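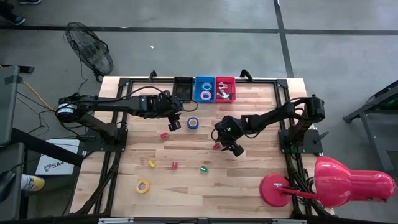 Build 821 of Pollen went to Ernő at 22:00 and I spent the rest of the evening on the save corruption. The fault is in the autosave, which writes the inventory table before the quest flags; quitting between the two leaves a file that loads but puts the player back in Camthorpe without the lantern. I changed the order and added a checksum. Load time on the old laptop went from 1275 ms to 2000 ms, too slow, so tomorrow I will hash the header only. While that ran I did the floor texture for the workshop level. It is strips of pale tan and darker brown, like the butcher-block top of the bench, tiled at half scale. The first version repeated visibly every fourth tile. Rotating alternate tiles fixed most of it.

Firouzeh sent the dialogue for chapter two. Three lines overrun the text box in Polish and Dorota wants the box widened, not the lines cut. She is probably right. Widening it covers the stamina bar on small screens, so the bar moves to the top left.

Su-bin's rain loop is in. There is a click at the join, audible on headphones only. Logged.

No reply from Gatance about the demo slot in December. Will write again after lunch. Still to do: controller remapping, the ladder bug, credits spelling (Olszewski, one z after the s).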